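Hand-held grippers, part two: pads, linkages and soft things

Saturday, July 20, 2024

The first post in this series dealt with rigid parts, and most of the mail I got asked about cloth. Fair enough. Rigid parts are where gripper data sheets look good. Fabric is where two grippers with the same rated opening behave like different machines.

I have been comparing two sets of trigger-operated jaws, the Prisard and the Gokow. Both are linkage grippers with flat fingertips and replaceable pads, and both take the same camera mount after some filing. I used each as a pair, one per hand, on a table and out of open plastic bins. The controller logging the jaw encoders is a Mekik, the small one with screw terminals, and I left its settings alone for the whole comparison.

Weight first. The Prisard is 242 grams without the camera and the Gokow is heavier, though its weight sits closer to the palm. On paper the lighter one should win over a long session. In practice my wrist complained sooner with the Prisard. The camera sits forward of the grip on both, and a heavier handle balances it better. I taped a steel washer stack to the back of the Prisard and the difference mostly went away. The washers are still there.

Linkage

The Prisard uses a plain four-bar on each side, so the fingertips stay parallel only near the middle of the stroke. At wide opening the pads lean. With a box or a bottle you don't notice, because the object squares the pads up as you close. With a sock it matters. The lower edge of one pad reaches the fabric before the rest does, pushes it down, and you end up closing on a thin fold or on air. The workaround is to come in with the jaws already half closed. That is easy to learn and annoying to do, and it shows up in the encoder log as a little plateau before every grasp.

The Gokow holds parallel over more of its travel and pays for it in play. With the trigger fully pulled I can still rock one fingertip by hand. After nearly 700 closes the play had grown enough to hear. I took the pins out, cleaned them, and put them back with a thin shim on each side. The noise stopped, the rocking was reduced but not gone. I'd check the pivots on any used unit before paying for it.

Pads

I tried three pad materials on both sets: the stock rubber, a softer cast silicone, and a textured sheet from El Sherbiny that is sold for lining drawers and tool trays. The sheet is cheap and cuts with scissors. All pads were wiped with alcohol before each round and left to dry.

Stock rubber is good on hard plastic and bad on anything with a loose knit. It grips the top yarns and lets the rest slide. Silicone is better on knits and worse on dust, and everything in a bin is dusty. By the end of a round it has a gray film and has lost most of its advantage. The textured sheet was the best of the three on cloth. It also picked up lint in the grooves, but lint in the grooves doesn't seem to cost much grip, at least over the number of closes I gave it.

Plush and foam balls are a separate problem. They deform evenly, the force climbs slowly, and you get no clear feel through the trigger for when you have enough. I tended to oversqueeze, then see the ball pop out sideways when the pads were leaning. Again the parallel jaw was better. Again it was the approach angle that mattered more than the pad.

Clutter

Single objects on a flat table tell you very little. A bin with mixed contents is a better test, for three reasons that overlap: the walls restrict the approach, things lie on top of other things, and you often want the item that is underneath. A ring resting on a piece of knitwear is a good case. Go for the ring and the knit may come with it. Go for the knit and you have to get a fingertip past the ring first. The Prisard has slimmer tips and is clearly the better tool there. The Gokow tips are wide enough that I hit the rim of the bin with the back of the finger several times in a session, and the rim always wins.

Crinkly clear packaging is the worst material I tried, for the cameras more than the jaws. The grasp itself is simple. What the camera sees is highlights that move as you move, and my exposure settings were chasing them. I fixed exposure by hand in the end. Blur is the other issue. When one hand reaches in quickly, the other hand's camera sees a smear, and a shorter exposure means more light in the room. I settled on a compromise that is fine for slow work and marginal for fast work.

Logging

The Mekik sampled the encoders at 100 Hz, which is plenty for a hand. I had one real problem with it. The timestamps on the two channels drifted apart if the second jaw was plugged in after startup, and there is no warning. Plug in both, then power up. I lost an afternoon of data to this and have added a check that compares the channels on a sharp double squeeze at the start of each recording.

Total for the comparison was 800 closes, split evenly between the two sets. That is enough to have an opinion about handling and pads. It is too few to say anything about long-term wear, and I would ignore anyone who claims otherwise from a similar number.

Where I ended up

For cloth from a table, the Gokow with the textured sheet. For anything in a bin, the Prisard with the same sheet, washers taped on, jaws half closed on approach. If I had to keep one it would be the Prisard, mostly because slop in a linkage gets worse and a leaning pad can be designed around. I have started on a wedge-shaped backing plate that pre-tilts the pad so it sits flat at wide opening instead of mid-stroke - the first print was too thick and cost me too much travel.

A few things I did not test: wet fabric, anything heavier than a full water bottle, and gloves on the operator. Left-handed use I tried briefly. The Gokow trigger guard has a ridge on the wrong side for it. 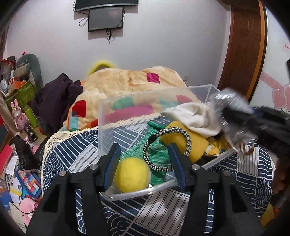 The backing plate should be done by October, along with a second round on the pivots with proper bushings in place of shims. I will post the files for the camera mount at the same time, including the version that doesn't need filing.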